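I set up the two-arm feeding cell at our Trundby workshop in February, and I've now torn it down and rebuilt it enough times that I can mostly do it half asleep. A few people at Bidton are starting on the same kind of cell, so I'm writing up my routine – bolts, cables, wrist camera, scoop, in that order.

**What you need**

- hex keys and a small flat screwdriver
- a bag of white cable ties (buy more than you think, I go through them like crazy)
- a soft brush and a dry cloth
- the scoop, the bowls and a bag of kibble

## 1. Check the mounts first

Kill the power. Grab each arm low down, near the base, and give it a good wiggle. If the mounting block moves on the aluminum rail at all, snug it up now. I once skipped this and spent a whole afternoon blaming the calibration – it was one bolt!

While you're down there, look at the little boards under the rail and push every connector home with your thumb. Then power up and wait for the LEDs before you touch the software.

## 2. Route the cables with slack

The gripper cable needs a big lazy loop over the outside of the arm. Move the arm by hand through its whole reach and watch the loop. It shouldn't pull tight at the elbow or drag across the table. On the other arm I keep the wires hanging off the back of the wrist, away from the fingers.

The camera module gets tied on above the wrist. You can trim the tails if they bug you. I leave mine long, so I can find them quickly when I need to swap the module.

## 3. Lay out the table

Bag standing up behind the bowls, bowls side by side in front. The left arm takes the bag by its top edge and the right arm takes the scoop.
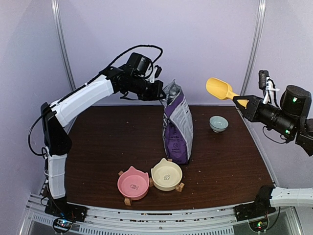
*Left arm on the bag, right arm on the scoop, cat bowls in front.*

I weigh the bag before each session and top it up if it drops under 700 grams. A nearly empty bag folds over when the gripper pinches it, and then you get to pick kibble out of the rail. Ask me how I know.

## 4. Set the scoop grip

This is the fussy part. Open the gripper, hold the scoop by the bowl end, and slide the handle between the fingers. Close slowly. On my controller (it's an Amarasinghe, yours may use another scale) I set the grip force to 35 and leave it there. Higher than that and the plastic starts to bend; lower and the scoop swings when it hits the kibble.

Now pull up the wrist camera view. You want both fingertips showing at the bottom with the handle between them, and the bowl of the scoop pointing up the view.
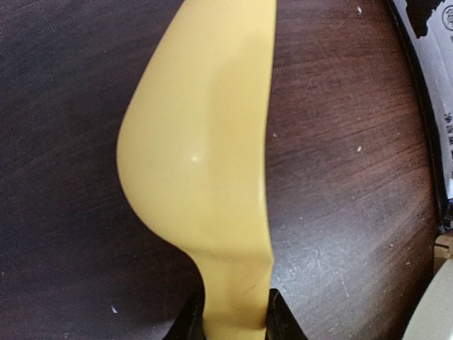 If it leans to one side, open up and try again. Don't fix it by turning the wrist in software, or you'll be chasing that offset forever. Once I'm happy, I turn the wrist 90 degrees and back, slowly, and check that the handle hasn't crept.

## 5. Clean up and log it

Crumbs get everywhere. Brush the table toward you, wipe the fingers with the dry cloth, and run the brush along the grooves in the rail. No wet wipes near the boards, please.

Last thing, write down the cycle count. Mine was at 3110 when I last changed the finger pads, and I put that number on a strip of tape inside the cabinet door. The Burkthorpe cell has a spreadsheet for this, and I'm happy to share it if tape isn't your style.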